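Ticket 343
Customer: Majimbun Survey and Drafting
Contact: Teguh Majimbun
Handled by: Arif Hidayat
Opened: June 2024
Item: Dell tower workstation, bought refurbished from Flurnum
Subject: Random shutdowns, sometimes no boot, seller says "bad processor"
Status: Open, monitoring

Problem as reported by customer

The computer turns itself off when I run a big stitching job in Wunel. No warning, no blue screen, it just goes dark and then comes back by itself. Some mornings it doesn't start at all. The fans spin, the screen stays black, and I have to hold the power button and try again. Flurnum support told me over the phone that the processor is bad and offered to sell me another one. I would like a second opinion before I pay for anything. The job I need to finish has 3000 scans in it and I can't keep restarting it. – Teguh

Arif, first reply

Before anyone buys a processor, a few questions. I've looked at a lot of computers that somebody said had a bad processor, and very few of them did. A processor that can load Windows, open Wunel and run for an hour is mostly doing its job. I'm not saying it can't be that. I'm saying a person on the phone can't know it.

What did Flurnum have you test before they told you this?
Does it ever shut down when you aren't using Wunel?
What is it plugged into?
Has anyone opened the case since you got it?

Teguh

They didn't have me test anything. I described the problem and they said processor. It has shut down once while I was only reading email, but I wasn't paying attention so maybe Windows was doing updates. It's plugged into a Druvaveck battery backup under the desk. I haven't opened it. I don't know what they did before they shipped it. The listing said "cleaned, tested and memory upgraded."

Arif

"Memory upgraded" is the part I'd want to hear more about. Somebody had their hands in there. Please take the battery backup out of the picture first. Plug the tower straight into the wall, with its own cord, and run the same Wunel job.

Teguh

Done. It got further than usual and I thought we had it. Then it shut off the same way. So it isn't the Druvaveck?

Arif

It doesn't look like it, but one run that went a little longer doesn't prove much in either direction. Leave it on the wall for now so we have one less thing to argue about.

Next, the event log. Press the Windows key, type Event Viewer, open Windows Logs, then System, and look at the lines just before each shutdown. Copy me whatever is marked Error or Critical. Don't clean it up for me.

Teguh

Pasted into the shared folder. Most of them only say the system rebooted without cleanly shutting down first. There are two that mention corrected hardware errors and memory.

Arif

Got them. The "rebooted without cleanly shutting down" lines tell us that it shut down, and we knew that. The memory ones are more interesting. They don't clear the processor, I should be fair about that. The memory controller on this kind of machine is in the processor, and the contacts between the two go through the socket, so a memory complaint can come from a stick, a slot, the board, the chip, or the chip not sitting right. That's five suspects and Flurnum picked the one they sell.

Please run the built-in memory test overnight. Restart, tap F12, choose diagnostics, and let it do the long version.

Teguh

Long version passed. It says no issues found. Then this morning it didn't start, same black screen with the fans going. I called Flurnum again and they said a passed memory test confirms it's the processor.

Arif

It confirms that the test passed on that night. I don't put much weight on a clean result from a fault that comes and goes. If the test had failed I'd believe it. A pass, followed by a no-boot a few hours later, only makes me trust the test less.

Did you ask them to put "confirmed processor" in writing?

Teguh

I did. They said they would email me. They haven't.

Arif

Keep that call in mind if this turns into a warranty claim. Bring the tower over, please. Only the tower and the power cord, we have everything else.

Bench notes, Arif

Tower received. Started on the second try. The first try gave the black screen with fans, so I've now seen the no-boot myself, which I was glad of.

Temperatures. Flurnum also told the customer over the phone that it "probably ran hot." I loaded all cores to 100 percent and watched. Warm, steady, no sudden climb, and it didn't shut down. Ran it again with the case closed. Same. I'm not buying the heat story, although I'd still like to see what the paste looks like under the cooler.

Wunel. Ran the customer's own job from a copy. Shut down partway through. Ran it again, finished. Ran it again, shut down in a different spot. So it isn't one bad scan that trips it, a theory I found on the Wunel forum and never cared for.

Power supply. Swapped in our known good unit long enough to run the job. Shut down again. Put the original back. I don't consider the original proven healthy by this, but it isn't the cause of this fault by itself.

Memory, one stick at a time. Every stick ran the job by itself when placed in the slots on one side of the socket. On the other side, some starts were fine and some gave the black screen, and it didn't matter which stick I used. That moves the sticks well down the list. Bad sticks don't get better when you move them across the board.

What's left is the board, the slots on one side, the chip, or the seating of the chip. New processors cost money and reseating costs paste, so reseating goes first.

Cooler off. The paste was thick and had gone over the edge of the lid on one side. Whoever "cleaned and tested" this put new paste over old. I wiped the lid down until I could read it. The marking agrees with the invoice, E5-1630 v3, so at least they shipped what they charged for. I had my doubts about that too.

Lifted the chip and went over the pads on the underside with a magnifier. Found a small smear on the pads along one edge. It looked like paste. It may have been something else, I didn't send it to a lab. Cleaned it with alcohol and a lint-free swab and let it dry. Looked across the socket contacts from several angles with a light held low. I saw no bent ones. I'd like to be more certain than that, but I've missed a bent contact before on a socket like this and I'd sooner write "saw none" than "there are none."
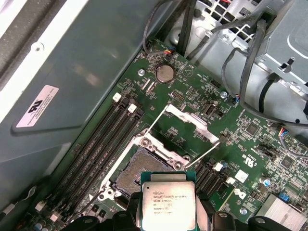 E5-1630 v3 at the open socket, load plate up 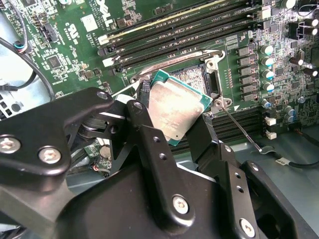
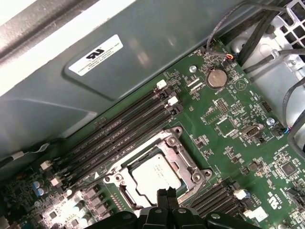
Processor in the socket, the four slots to the left of it empty 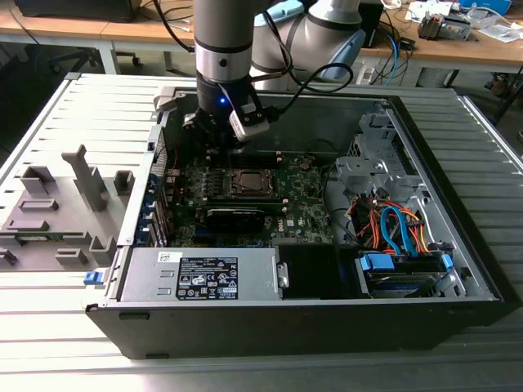 Whole tower on its side, panel off

Fresh paste, a small amount, cooler back on, screws tightened a bit at a time in a cross pattern. Put the memory back in the arrangement the customer had when it arrived, on purpose. If I'd moved the sticks around as well, I wouldn't know which change did anything.

Results after reseating:

Cold starts. Left it off, started it, shut it down, left it off again, and kept that up through the day in between other work. No black screen so far.

Wunel job. Finished. Started it again before closing up and it had finished by morning.

Event log. No new memory lines since the reseat. I cleared nothing, the old ones are still there to compare with.

Arif to Teguh

It's behaving. I'm not going to tell you it's fixed. This machine has had good days before, and it passed an overnight test and then refused to start the next morning. What I can say is that the fault followed one side of the board, didn't follow the memory, and hasn't come back since the chip was taken out, cleaned and put back. I think a dirty contact is the likeliest explanation. A weak slot or a crack in the board that got nudged into place is still possible, and it would look exactly the same today.

I would not buy a processor from Flurnum or anyone else at this point.

Teguh

That's a relief to hear but also a little annoying. Since April I've been working around this and it might have been paste? Could Flurnum have seen this if they had opened it?

Arif

If they'd opened it, yes, probably. It took a magnifier, but it wasn't hidden. I can't prove they were the ones who left it there. The machine had at least one owner before you, and any of them could have had the cooler off. I'd still send Flurnum this log and ask them what "cleaned" meant.

Teguh

Sent. They replied that reseating a processor "may provide temporary relief" and that they still recommend replacement. They attached a quote.

Arif

Ask them what test led to that recommendation. If they name one, I'll run it here and post the result, whichever way it goes.

In the meantime please take it home and use it normally. Instructions for the next while:

Keep it plugged into the wall for the first few jobs. Then put the Druvaveck back and change nothing else.

Don't update Wunel yet, even if it asks. Same goes for the BIOS.

If you get a black screen at start, write down whether the tower had been off overnight or was only restarted. Then leave it on and call me before you hold the power button.

If it shuts down in the middle of a job, send the System log again, all of it.

Teguh

Picked up. Running the full job tonight from the original files. I'll report tomorrow.

Teguh

Finished. All the scans are in and the seams look right. It also started normally this morning. Can we close this?

Arif

Not yet. One job and one morning is nice to have, but I'd like to see it through some more cold starts and with the battery backup in line again. I'm leaving the ticket open under monitoring. There's no charge for leaving it open.

If the black screen comes back, the next step is a different board with your same chip and memory in it. Please don't let anyone talk you into the other order.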